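The snack table at Grelby

November 19, 2020

The woman who looks after the break room at Grelby would rather talk about wood than snacks. She has had the job for two years, alongside her regular work in the purchasing office, and in that time she has bought a table, sanded a different one, and thrown out a vending machine. She agreed to sit down with us on the condition that we leave her name out of it.

"It isn't a secret," she said. "I just don't want people stopping me in the hall about crackers."

The vending machine was the first thing to go. It came under a contract with a supplier called Netgate, and it took up the best wall in the room. It was noisy and it was often out of the two things anyone wanted. When the contract ran out in February, she asked if she could spend the same money at a grocery store and put the food out herself.

"They said try it for a month, and then I guess they forgot to ask me how it was going," she said. "So I kept doing it."

Her first attempt was a large bowl. The heavier packets went to the bottom and stayed there, and people dug through it with their hands. She found packets in there that were months past their date. After that she tried a wire rack with three shelves, which tipped over when the top shelf was full and the others weren't. The rack is in her garage now and holds paint.

The tray was the one that stuck. It is plain black with a low edge, and she paid 15 dollars for it at Kamolrat, the restaurant supply store near the highway. She likes that everything in it lies in one layer.

"You look at it and you know what's there," she said. "You don't have to move anything. And when it's low, I can see that it's low from the door."

She restocks in the morning, before the first coffee break, and spends 20 minutes on it, counting the walk to the supply closet. She buys a mix of sweet and salty and doesn't keep a list. If something sits for a week she stops buying it. Rice cakes went that way, and so did a dried fruit mix that she still thinks was good.

We asked if people complain. "They ask for things," she said. "That's different. Somebody wants the spicy ones, somebody wants no nuts. I write it on my hand and then I try to remember before I wash it."

She doesn't mind when packets end up next to the tray. Her rule is that food stays in its wrapper until it's off the table, and the reason for the rule is the table itself. The old one was a laminate model with a burn on one corner. She replaced it with a wooden one from Banau, a small shop that sells used office furniture, and talked them down by 20 dollars over a wobbly leg that she later fixed with a longer bolt.

"I picked it for the grain," she said. "They had a lighter one that was in better shape, but it was very plain. This one has those waves in it. I stood there looking at it long enough that the man asked if I was all right." 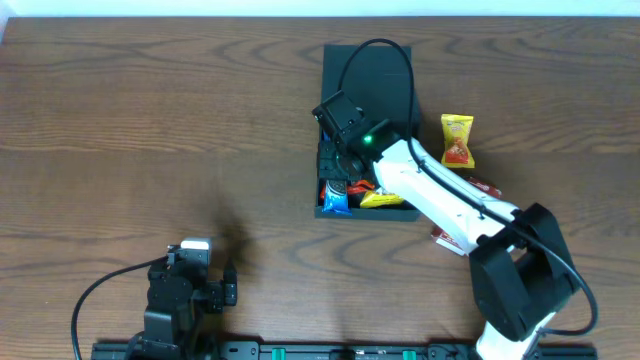
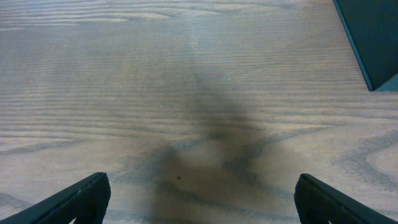
She wipes the top with a damp cloth and dries it right away, going in the direction of the grain. Oil from chips is the main problem. If it sits overnight it leaves a dark spot, and she has learned to put a little baking soda on it before she tries anything else. She won't use spray cleaner on it and has hidden the bottle.

There was talk of a tablecloth at one point. She was against it. "Then you're washing a tablecloth," she said. "And you've covered up the only nice thing in the room."

Her next project is the chairs, none of which match. Banau has a set she has been back to see more than once, but the seats need new fabric and she hasn't done upholstery before. She has been reading up on it in the evenings and thinks she could manage one chair as a test. If the first one comes out badly, it can go in the garage with the rack.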